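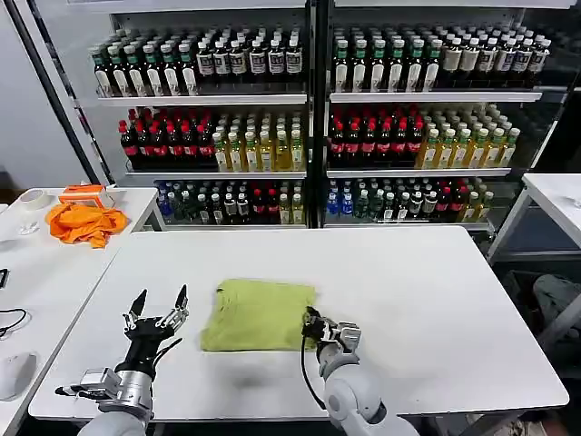 Search this site Enter keyword Go

Esari opens the Folding Table in Fodelport this October

FODELPORT – I have been folding towels wrong for most of my life, and I'm the one who started a towel company, so you can imagine how my family feels about that! This October we're opening the Folding Table, a small drop-in shop on Windent Street where you can buy our everyday cleaning cloths, bring in your own tired ones for mending, and learn to fold a stack that stays put in a drawer.

Esari has been selling cloths by mail for a good while now, out of a back room that was never meant to hold that much cotton. People kept writing to ask if they could come by and feel the fabric before ordering (fair enough, I do the same with sheets). We always had to say no. Now we get to say yes, and I'm so happy about it I've been telling strangers at the bus stop.

The shop is small and plain on purpose. There's a big table for folding, a counter for mending drop-offs, and shelves with the full line in every color we make. We open with 46 colors and weaves, from the thin glass cloths to the thick ones I use on the stove. The bright greens have been our best sellers from the start, and I gave up trying to guess why – people just seem to like a cloth they can find under a pile of dishes.

The free folding sessions run every afternoon at 2 and last as long as it takes, usually less time than a cup of coffee. You'll learn the flat fold we use for shipping: lay the cloth out, bring the long sides together, smooth it with the side of your hand, then fold it over again and give the edge a gentle push so the corners line up. The trick is in the smoothing. If you skip it you get a lump in the middle, and the lump gets worse with every cloth you put on top. Kids are welcome and are often better at it than the grown-ups.

Mending is the part I get asked about most. Bring cloths from any maker, washed please, and we'll restitch a hem or patch a hole while you shop if the line is short. If it's long, leave them with your phone number and we'll call. Cloths that are past saving can go in our rag bin, and we cut them up for the paint crew at Hodoroagă, the furniture shop next door, who go through rags like you wouldn't believe.

We made some 800 cloths just for the opening, in a heavier cotton than our usual, with a loop on the corner for hanging. They're sold only in the shop until they run out, and I don't plan to make that batch again (I said that about the last one too, so we'll see). Regular orders by mail carry on as before, and nothing changes for anyone with a standing order.

The Folding Table is at 321 Windent Street, Fodelport, with the door on the side facing the parking lot. Opening hours are posted on the door and on the shop page. Reporters and local bloggers are welcome to stop in for a folding session – just write to the Esari press desk first so we can have a spot at the table ready for you.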